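# New self-serve drinks corner at Sestance community hall

15 Aug 2026 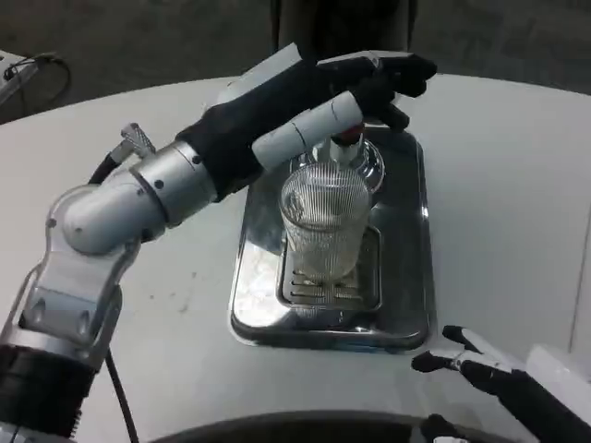 The Sestance community hall in Gronow has a new place to get a drink. A tap dispenser was installed last week on one of the large round tables near the kitchen door, and visitors can now fill their own glass at any time when the hall is open.

Until this summer, drinks were served only from the kitchen counter, and only during events. People who came for the reading group or the afternoon card games had to bring a bottle from home or ask somebody for the key. The hall received many requests about this in May, when the spring survey was made. A drinks corner was the second most frequent wish, after better lighting in the parking lot.

"We heard it again and again," said Nneka Jibrin, who manages the hall. "People stay longer if they can drink something. It is a small thing, but they told us it is important for them."

The dispenser is chrome, with a white handle and a red ring where the handle joins the head. It stands on a rectangular stainless steel tray, and the glass is placed on a slotted grate under the spout. The handle should be moved slowly – the first visitors pulled it with too much force and the drink came over the rim.

The hall bought the unit second-hand from Makby, a restaurant in the same street which is changing its bar. Together with the tray and the connection work, the cost was 2000 dollars. This money came from the rent of the big room and from the winter flea market, so the membership fee will not go up.

For the present, the dispenser gives chilled water and, on event evenings, a lemon drink made by Weko, the small bottling company on the other side of the river. Water is free of charge. The lemon drink costs 2 dollars for a glass.

The hall has also bought 60 ribbed glasses, and does not plan to use paper cups anymore. Visitors are asked to put the used glasses in the gray crate beside the kitchen door. They are washed in the evening, after the last group has left. Glasses should not be taken to the garden, where the ground is stone.

Rhodri Gape, who looks after the kitchen, will empty the tray and clean the grate every morning. He would like people to tell him when the tray is almost full, and not to carry it away by themselves. "It is heavier than it looks, and then the floor is wet," he said.

Not all questions are solved. Some members of the card group find that the table is too far from their corner, and parents asked for a lower place which children can reach. Ms. Jibrin said that a second table may be tried in the fall, but there is no decision yet.

The drinks corner is open from 9 a.m. until the hall closes. During private parties it is reserved for the guests of the party. Comments can be written in the book at the entrance or given directly to the office.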